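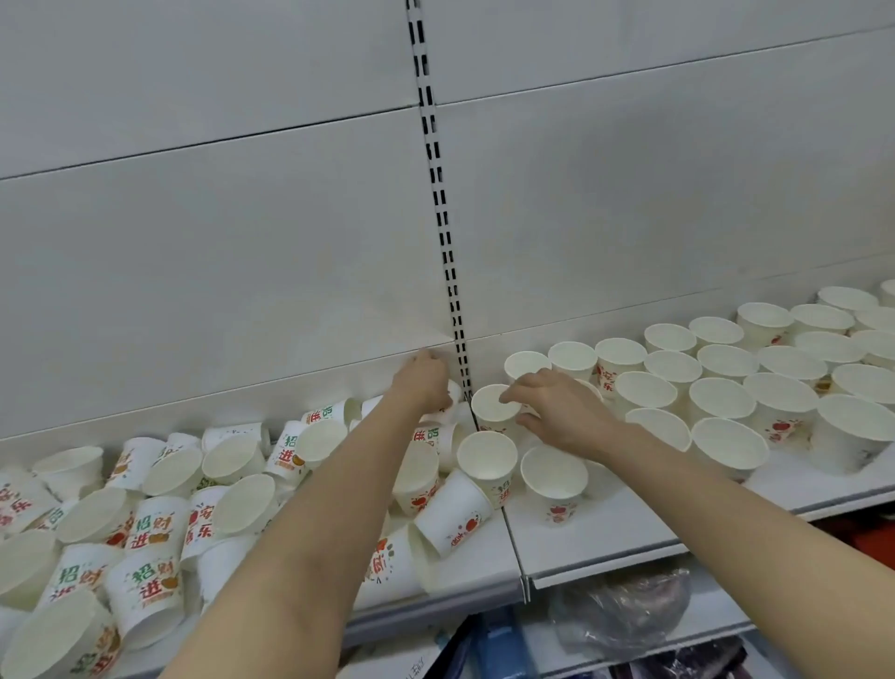

Cup shelf, both hands in it. Left side is the heap, right side is standing up.

Can a machine straighten a shelf of paper cups yet?

Posted by shelfgoblin, Wednesday, June 10, 2020

I help run a small housewares store in Horkevville and I spend way too much of my week on one shelf of paper cups. They tip over, they roll, they end up in a pile, and somebody (me) has to stand them all back up. We've got over 4,000 of the things between the floor and the back room. My boss saw a video from an outfit called Rirnum with an arm stacking boxes and now wants to know if we can get one for this. I said I'd ask! Is anything out there that can do loose cups on a normal shelf with a back panel and a price strip in front? 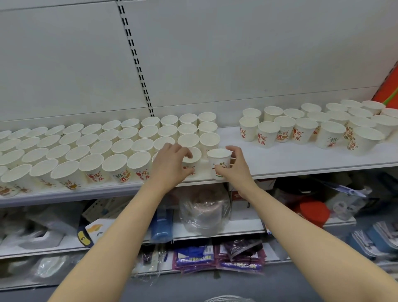 Same shelf, one cup in each hand at the front of the block.

aisle_nine

Not for what you'd want to pay. Boxes are easy – flat sides, same way up, they don't squash. A paper cup lying on its side with its mouth pointing any old way is a pretty nasty thing to grab. Squeeze the rim a little too hard and you've got an oval. Look at your own hands in the first picture, one is way back by the slotted post and the other is over a rim with cups packed next to it. A gripper needs room to open, and there isn't much there. I sat through a demo by Odby in March and their arm did 23 cups on an open table before it knocked a row down. Nice people, and I'd look again in a couple of years.

tapeguncarl

just buy a tray with dividers lol. ours was 79 bucks

mopandbucket

I'd split the job up. Machines can spot a messy shelf okay now, we tried a Hwang camera for 2 weeks and it flagged most of ours. Fixing it was still a person. Also, could you keep more of them in the plastic sleeves, like the wrapped stack on your lower shelf? Fewer loose ones out means fewer to stand back up.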